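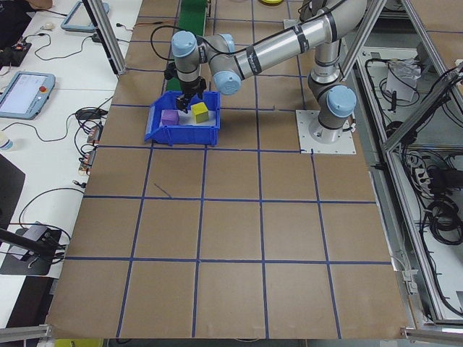 *Bac bleu sur table quadrillée au ruban adhésif.*

# La coupe de poids, encore une fois réformée

Le circuit Graleck promet d'en finir avec les coupes de poids brutales. Il l'avait déjà promis quand il s'est installé à Qaisi, avec une pesée avancée au matin et un médecin présent toute la journée. Les combattantes ont simplement commencé à se déshydrater plus tôt.

La nouvelle formule tient en un document de 15 pages que les salles ont reçu cet hiver. À partir de février, chaque athlète sous contrat devra transmettre son poids par l'application Tesance, six semaines durant, avant d'entrer dans la cage. Un écart trop important avec la limite de la catégorie déclenche un appel, puis un second, puis « un examen de la situation ». J'ai cherché ce que recouvrait cet examen. Le texte ne le précise pas.

Mirjana Karagiannis combat chez les moins de 57 kilos et marche, hors saison, nettement au-dessus. Elle a lu le règlement dans le train. « On va m'envoyer une notification pour me dire que je suis lourde. Je le sais, que je suis lourde, j'ai une balance dans la salle de bains. » Elle reconnaît pourtant qu'à son dernier combat, elle est montée sur le plateau avec la langue collée au palais, et qu'elle ne se souvient pas bien du premier round. Elle l'a gagné aux points. Le lendemain, on lui proposait un autre combat dans la même catégorie.

C'est là que le dispositif me laisse perplexe. Le poids est relevé à domicile, par l'intéressée, sur son propre matériel. Graleck met en avant un total de 1 841 relevés recueillis pendant la phase d'essai, chiffre répété trois fois dans le dossier de presse, sans un mot sur la manière dont ils ont été vérifiés. Un chiffre saisi sur un téléphone un dimanche soir reste un chiffre déclaratif, même joliment mis en courbe.

Vesela Todorova entraîne depuis assez longtemps pour avoir connu les pesées en sauna d'hôtel, et elle n'a guère plus d'illusions. « Une fille qui veut son combat donnera le poids qu'il faut. Et son coach regardera ailleurs. » Elle s'inclut dans le lot – elle a regardé ailleurs, dit-elle, au moins une fois de trop. Sa préférence irait à des tests d'hydratation le jour de la pesée et à une catégorie intermédiaire, que le circuit refuse depuis toujours parce qu'il faudrait une ceinture de plus et de quoi remplir l'affiche.

Restent les sanctions. Une combattante hors poids peut perdre jusqu'à 40 % de sa bourse, versés à l'adversaire. Le sponsor du circuit, Jomusico, ne perd rien, et l'organisateur non plus : le combat a lieu, les billets sont vendus. Interrogé sur ce point, Graleck répond que « la responsabilité de l'athlète est au cœur du projet ». On veut bien le croire. Mais c'est bien l'organisateur qui propose des remplacements de dernière minute, avec dix jours pour faire le poids, à des femmes dont beaucoup travaillent à côté et ne peuvent pas se permettre de dire non.

Karagiannis, elle, a téléchargé l'application. Elle devait entrer son premier relevé le soir de notre rencontre, après l'entraînement, et comptait se peser en sortant de la douche, avant de dîner.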